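Print this page | E-mail this page

Call for participants: the Jeslow Debate Night Diary

Jeslow is looking for 70 people who follow politics mostly through jokes, screenshots and short clips, and who are willing to keep a diary of what they see for 21 days this fall. Participants are paid. You do not need to be an expert on elections, and you do not need to have made a meme yourself.

What the study is about

When a candidate says something odd on live television, the first jokes are usually online before the candidate has finished talking. By the next morning there are parody accounts, captioned photos and at least one person selling a shirt. A lot has been written about the jokes themselves. Much less is known about the people who read them: where they first ran into the joke, whether they had watched the speech or debate it came from, whether they passed it on, and what they remembered two weeks later.

We ran a smaller version of this study during the primaries. Participants in that round logged 1,698 items. Of these, 1,213 were first seen by someone who had not watched the event the joke referred to. We would like to know if that pattern holds in the general election, when more people are watching live, and if it looks different for people who get their news from local television or radio.

The diary covers three weeks that include at least one televised debate. We do not ask who you plan to vote for at any point. There is one optional question about party registration in the first survey, and you can skip it without affecting your payment.

Who can take part

You can apply if you:

- are 18 or older and live in the United States
- use at least one social network on most days
- can read and write comfortably in English
- have a phone or computer that can take screenshots
- can spend ten to fifteen minutes a day on the diary, including weekends

You cannot apply if you are paid staff on a campaign at any level, if you work for a political action group, or if you write about politics for a living. People who took part in the primary round are welcome to apply again but will be placed in a separate group.

We want a mix of ages. The primary round leaned heavily toward students, and we have set aside half the places for people over 40. People who live outside big cities are also encouraged to apply, as are people who think political memes are a waste of time but see them anyway. 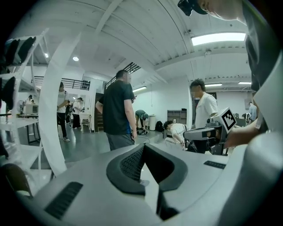

Photo: Jafri

What you will be asked to do

Before the diary starts, you will fill in a survey on your media habits. It takes half an hour and can be done in more than one sitting.

Each day after that, you will log in to Cekar, the diary site, and add an entry for every political joke, parody account, captioned picture or altered clip you noticed. An entry asks for a screenshot or link, where you saw it, who sent or posted it (a category such as "friend" or "news site" — no names), and whether you knew what it referred to. If you saw nothing, there is a button for that, and it counts as a completed day.

On debate nights the diary has an extra page. It opens at 8:30 p.m. Eastern and closes at noon the next day. You do not have to watch the debate. We would in fact like some people to carry on with a normal evening and tell us what reached them.

One week after the last entry, you will get a short recall survey. It shows you a set of jokes from the diary period, some widely shared and some not, and asks which ones you recognize. Please do not look anything up while you answer it.

A small number of participants will be invited to a phone interview of 45 minutes. This is voluntary and is paid separately.

Payment

Payment is made by check or gift card, whichever you choose. The opening survey, the diary and the recall survey are each paid as a separate part, and the amounts are listed on the consent form you receive before you agree to anything. If you drop out partway through the diary, you will be paid for the days you finished. You may miss up to three days and still get the full diary payment. Debate nights cannot be made up later.

Your information

Your name and mailing address are kept by the payments office and are not stored with your diary. Diary entries carry a participant number only. Please crop or cover the names and faces of private individuals before you upload a screenshot. Instructions for doing this on a phone are in the welcome packet, and uploads that show private names will be sent back to you for a second try.

We may quote short passages from diary entries in published work. If you would prefer not to be quoted, check the box on the consent form. Screenshots of public posts may be shown at talks and in articles. Screenshots of private messages will not be.

The study is paid for by a research grant from the Doster Fund. The fund does not see individual entries and has no say in what we publish.

How to apply

Send an e-mail to the study desk with "Debate Night Diary" in the subject line. Please include:

- your age and the state you live in
- which social networks you use, and which one you open first in the morning
- whether you plan to watch any of the debates live
- one political joke or meme you remember from the last year, described in your own words (please do not attach it)
- the best way to reach you and the hours that suit you

A few sentences is enough. There is no right answer on the meme question, and we will not judge your taste.

Applications are open through the end of August. Everyone who writes will get a reply, but it may take up to ten days. Those who are selected will receive the consent form and the welcome packet by e-mail in September, along with a login for Cekar and a practice day that does not count toward the study. People who are not selected can ask to go on a waiting list — we filled several places from it last time.

Questions about the study can go to the same desk. If you use a screen reader or need large print, tell us when you write and we will send the materials in a format that works for you.

Contact | Copyright Jeslow. All rights reserved. | Back to top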